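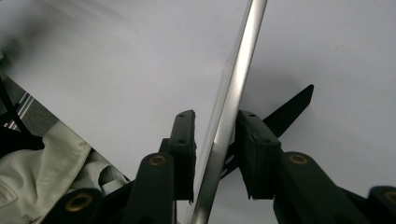 810 words

A thread on curtains, for anyone in a cold rented flat who has been told to "just get some thermal ones". I've spent most of this winter on the subject and have opinions.

My flat is on the top floor of an old terrace in Brornness. Single glazing at the front, sash windows that haven't been square in a very long time. In February you can feel the cold coming off the glass from the sofa.

The landlord got a quote for secondary glazing on the front window. £810. He read it out to me on the phone and then changed the subject. So, curtains.

First point. The cloth matters less than the gaps. I had thick curtains already and they did almost nothing. They stopped at the edge of the window and hung a hand's width off the wall.

Cold air sinks down the glass and comes out at the bottom. Warm air gets pulled in at the top to replace it. If both ends are open you have made a very slow fan. Close one end properly and it mostly stops.

So measure the wall, not the window. My front window is 90 cm across the glass. The pole I put up is 127 cm. The extra goes either side, and the curtains cover the frame and a strip of plaster as well.

The frame is where a lot of my draught was. Hold the back of your hand near it on a windy night and move slowly down the side. Do it before buying anything.

Poles next. The cheap extending sort is fine for nets. With a lined curtain on it mine sagged in the middle, where the thinner tube slides into the thicker one. If you can get a single length cut to size, do that.

Ask for the cut in writing. I've had one come back short because I said the number over the counter and someone heard a different one.

Brackets. Three for anything heavy, one of them in the middle. In my old plaster the first few millimetres of any hole are dust. Longer screws than the ones in the packet, and proper plugs.

If you rent, ask before you drill. I sent a message with a photo of the old holes from the last tenant's blind and said I'd use those where I could. The answer was yes in under an hour.

Lining. You can buy curtains with the lining already sewn in, or linings that hook on behind what you have. I went for the second. Kustier do a plain cotton one that goes in the wash, and it cost less than replacing the curtains.

It does leave you with two layers hooked into the same tape, and they bunch up a bit at the ends. Doesn't bother me. It might bother you if people come round to look at your curtains.

I tried the Plollora foam-backed ones too. They block the light very well. They are stiff, though, and they smelt of the packet for a fortnight with the window open, which rather defeats the object in winter. They're in the bedroom now.

Length. If there's a radiator under the window, stop the curtain at the sill. Long curtains over a radiator send your heat up behind the cloth and on to the glass. I did this for two winters in my last place and blamed the boiler.

No radiator underneath, go to the floor. Let it touch. A bit of cloth resting on the boards is what closes the bottom gap.

Top gap: people used to box this in with a pelmet. I can't be bothered with carpentry in a place I don't own, so I rolled up an old towel and laid it along the top of the pole, against the wall. It looks terrible from a stepladder and fine from the sofa.

Side gaps: put the last hook of each curtain on the wall side of the bracket, so the edge turns back and meets the plaster. Takes no time. Best thing I did in the whole business.

Open them in the day. All of them, even when it's grey. You want whatever sun is going, and the glass needs to dry. I had black spots on the sash by Christmas one year from leaving everything shut. Wipe the sill in the morning.

Close them at dusk and not at bedtime. I do ours at 4 p.m. in the worst part of the year. It feels daft.

Someone always asks about bubble wrap on the panes. It works well enough. You can't see out and it peels off when the glass gets wet. I'd do it in a bathroom.

Cost, for one window: pole, brackets, hook-on lining, plugs and screws, and a pack of 6 spare hooks I didn't need. Less than a month's gas in January. I've lost the receipt for the pole so I won't give a total.

The kitchen window has a blind and is still freezing. Blinds are a separate thread. If you've found one that seals at the sides, please reply with the make.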